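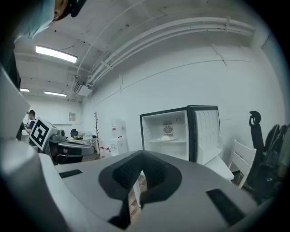
The appliance set for Estach is at 410 episodes as of this afternoon. The target for July was lower than that, so I have time to write down how we run it before I forget why some of the rules exist.

Estach is our small manipulation model. It learns from people doing a task with hand-held grippers, with no robot involved at collection time. Each gripper has a camera on it, and a printed cube marker gives us its pose when an outside camera can see it. The operator works with one gripper per hand. We export to the Dongate format at the end of the day and train overnight.

## The tasks

The current group covers two appliances, a mini refrigerator and a microwave. Both sit on white tables at a height the operator can reach without crouching. An episode is one transfer: a plate with one item on it, either into the appliance or out of it. Door handling is recorded as its own episode type. We tried joining door and transfer into one long episode and the labels got messy at the boundary, so they are separate again.

Rules for the operator, as they stand now:

- Start with both grippers open and in front of the chest.
- Hold still for 2 seconds, then go.
- No regrasping in the air. If the plate slips, finish the motion or abort.
- Say "bad" out loud on an abort. The annotator picks it up from the audio track.

## What the gripper camera sees

The wide lens takes in far more than the task. For a fridge episode it gets the appliance, most of the room, the lights, and usually a piece of the operator. I used to think of this as waste. After MacRitchie (our first attempt, shelved) I changed my mind. That set was shot against a plain backdrop, and the model fell apart when a chair was moved into view. Now the furniture stays, people keep working at their desks, and we let the background vary.

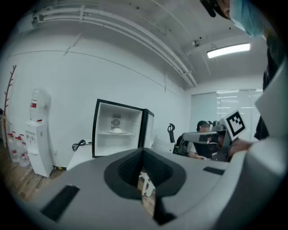
*Gripper view with the mini refrigerator open. The square marker is on the gray device at right.*

The cost is in pose tracking. Ceiling lights close to a marker wash out its edges, and a steep viewing angle does the same damage in a different way. Donnie Leckie wrote the filter that throws out frames where the corner fit is poor. It is strict. In the first pass it rejected 58 episodes, and I went through all of them by hand expecting to get half back. I got 8. The rest had real gaps, mostly at the moment of grasp, where a gap is least useful.

## Cavities

Microwaves are worse than refrigerators for us. The opening is low, the walls are close, and the operator tends to bring both grippers in together. Once the fingers are past the front lip the gripper camera is looking at a dark box from very near. Visual odometry drifts there. The cube markers sit back near the hand, so they can stay outside the cavity and visible from above while the fingers are inside. That was the reason for moving them back on the body in the spring. 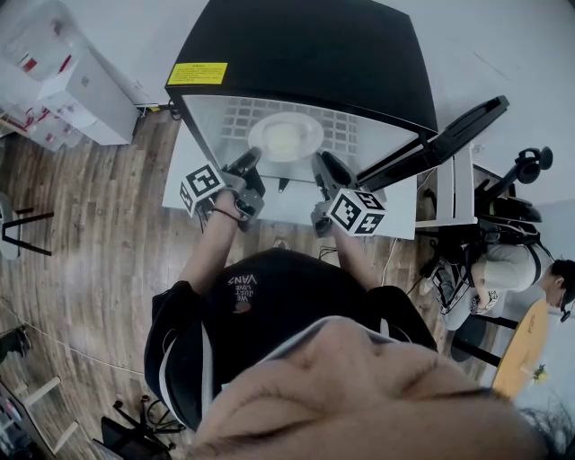 We also added an overhead view for the cavity tasks, and it gets its own clock check. Sync between views is done with Flultel, our logging tool, which stamps every stream against one host. Offset between streams is checked at the start and end of each session. If the two checks disagree, the whole session goes in a holding folder and I look at it later.

## Open items

1. The turntable shifts if a finger touches it. We don't log its angle and probably should.
2. Cable routing on the right gripper. It needs more slack for anyone with long arms.
3. Left-hand episodes are underrepresented. Operators favor the right - I do too when I take a turn.
4. Donnie wants a per-frame confidence value in the export instead of a hard cut. I am fine with it if the file size stays sane.

Next up is drawers. The mount drawings are done and the labels file has a placeholder for them, currently named "drawer_tmp", which I expect will still be its name in a year.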